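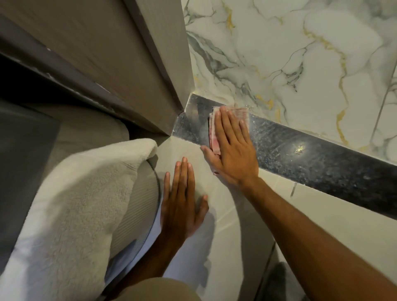 White haze on black granite threshold

gurnport_gal
2026-01-07
Bathroom got tiled in August and the dark granite strip by the door still has a whitish, dusty patch at the door end. The rest shines fine. I've been at it with a folded rag and plain water. A guy at the tile shop wants me to buy Cokik stone restorer. Is that stuff worth it or just soap with a fancy label?

Dov44
Sounds like grout haze. Water won't touch it. Vinegar and water, 2 minutes, wipe.

Akinyi Rweyemamu
Please don't put vinegar near that floor. Some "black granite" isn't granite, and acid will leave a dull spot you can't wipe off.

Dov44
Been doing it for years, no dull spots.

Akinyi Rweyemamu
On your stone, maybe. You haven't tested hers.

prata_tiles
I doubt it's grout if it's only at one end. Did anyone sand or trim the door after the tile went in? Could be plain dust stuck in old sealer. I'd try a plastic scraper and a drop of dish soap before spending a cent.

gurnport_gal
The door did get sanded, yes. But wouldn't dust just wipe off?

prata_tiles
Not if it landed while the sealer was tacky. Scrape a tiny bit next to the jamb and see what comes up.

Dov44
Still says grout to me.

gurnport_gal
OK, scraper first. No vinegar for now, sorry Dov.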